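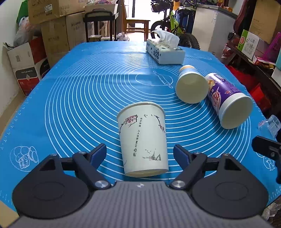 Home | Meetings | Projects | Open Day | Contact

Plonby Handling Group
Minutes of the November meeting

Present: Ysaline Hamel (chair), Luuk Meijer, Kavinda Pathirana, Jozef Van Loon
Apologies: Ivar Engebretsen (sent written comments, see items 3 and 5)
Minutes: Luuk Meijer

The meeting opened at 4 pm.

1. Minutes of the last meeting

Accepted with one correction. Under item 6 the trip to Jiltholm was listed as a training day. It should read "open day."

Action left over from last time: Kavinda has returned the borrowed extension reels to Hendriks. Jozef has not yet labeled the spare finger pads. Carried over.

2. Report on the Jiltholm open day

Ysaline reported. The doors opened on time and the sign-in sheet shows 70 visitors. A few people came in by the side entrance and did not sign, so the sheet is short by an unknown number. Visitors were mostly families in the morning. After lunch there were more people from local firms, including two from the Hendriks packing floor who stayed until closing and want to see the next one.

The talk ran long. Kavinda had planned on a short introduction followed by questions, but the questions started during the second slide and he let them run. Jozef thought this worked well for those near the front. People at the back could not hear the questions and only got the answers. Agreed that whoever gives the talk will repeat each question before answering it.

The arm demonstration was stopped once when a child leaned over the tape. Jozef pressed the stop and restarted after a minute or so. There was no contact and nothing was damaged. Jozef wrote it up in the log the same afternoon. The tape will be replaced by a proper barrier next time (see item 4).

The most common question was how the arm knows what to do. Kavinda's answer was that it learns from recordings of people doing the same job by hand. Most visitors did not follow this until they were allowed to hold a gripper themselves. Ysaline asked that the hands-on table come before the arm in the running order from now on. Agreed.

3. Hands-on table

Most of the discussion was on this item.

The task is picking up paper cups with the hand-held grippers. The cups start on their sides on the blue mat, and the tissue box stays on the mat as something to work around. Kavinda said the cups should stay mixed. When he tried a set that all matched, visitors found one grip that worked and kept repeating it, and the recordings were no use for much else. 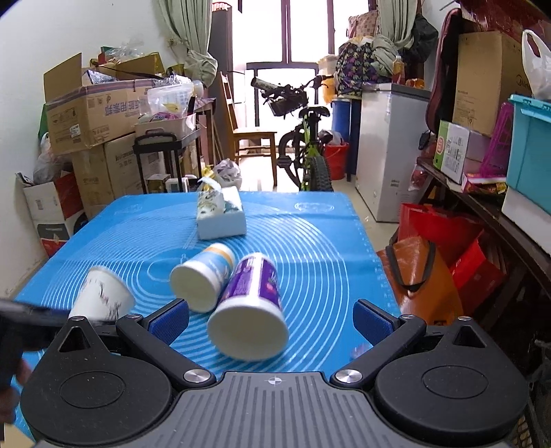

Cup task: three paper cups on their sides, tissue box behind them.

Luuk asked if the cups should be put back on marked spots between turns. Kavinda is against it. He wants them set down differently each time, with some close together and some with the open end facing away. Jozef said that is fine for recording but slow for a line of people waiting. Settled as follows: on open days the helper resets the cups quickly and in any position. For recording sessions Kavinda's sheet applies.

Ivar's comments were read out. He thinks people squeeze too hard at first because they are used to heavier things, and he would like a line about it on the instruction card. He also asked for crushed cups to be kept for a while and not thrown out, so that he can look at where the pads press. Kavinda will put a bag under the table for them.

The card at present has too much text. Ysaline read it aloud and it took longer than a turn at the table. She proposed the following wording:

Hold the gripper low. Open it fully. Bring the pads to either side of the cup. Close gently. Lift, wait, set down.

Jozef wanted "wait" explained. Kavinda said a short pause after lifting makes the recordings easier to split up later. It was left in the text without the explanation. Luuk will print the card in large type.

Left-handed visitors: one person at Jiltholm asked if there was a left-handed gripper. There is no difference between the two sides, and helpers should say so. Small children need both hands for it. They can have a turn with an adult standing beside them, but those turns are not to be kept as recordings.

Kavinda reminded everyone that recordings pick up the room behind the table as well as the mat. Visitors must be told before they pick up a gripper, and the notice should be on the table itself. At Jiltholm it was on the door and few people read it. Luuk to move it.

4. Costs

The open day cost 385 in all. The largest part was van hire. The rest was printing, tape, and refreshments. Ysaline has the receipts and will pass them on once Jozef has added the parking ticket from the unloading bay, which he has paid himself and would like back. Agreed.

For the barrier, Jozef has found posts and a belt that would fit in the van. He did not have the price with him. He will send it around, and if there are no objections he will go ahead and order.

We printed 500 leaflets and have most of them left. The leaflet gives the Jiltholm date on the back page only, so the remaining ones can be used with a sticker over it. Luuk does not want to do the stickers alone. To be done together before the next visit.

5. Next visit: Plonby hall

Ysaline has spoken to the hall and they can have us for an afternoon. The small room is free all day and the main room only from lunch. Jozef would put the arm in the main room and the cup table in the small one. Kavinda prefers both in the same room so that people can see the link between them. Ivar wrote that he agrees with Kavinda but that the main room has only one double socket near the stage.

Jozef will go and look at the sockets before this is decided. He will also measure the folding tables. The mat needs a table it can lie flat on, and at Jiltholm it hung over on one side and kept lifting.

Helpers: Kavinda for the talk, Jozef on the arm, Luuk and Ivar taking turns at the cup table. Ysaline on the door. One more helper would be useful for the cup table in the first hour. Ysaline will ask the two people from Hendriks.

6. Any other business

Luuk asked for somebody else to take minutes next time. Kavinda agreed to.

Jozef asked if the gripper pivot screws could be checked before every public session. One was found slack while packing up. Kavinda will add it to the setup list.

Actions

Jozef: label spare pads; barrier price; sockets and tables at the hall
Kavinda: bag for crushed cups; setup list; minutes next time
Luuk: new card; recording notice
Ysaline: receipts; contact Hendriks; confirm hall
All: leaflet stickers

The meeting closed when the building was being locked. Date of next meeting to be sent out by Ysaline.

This site uses cookies to remember your settings. Accept | Decline | Read more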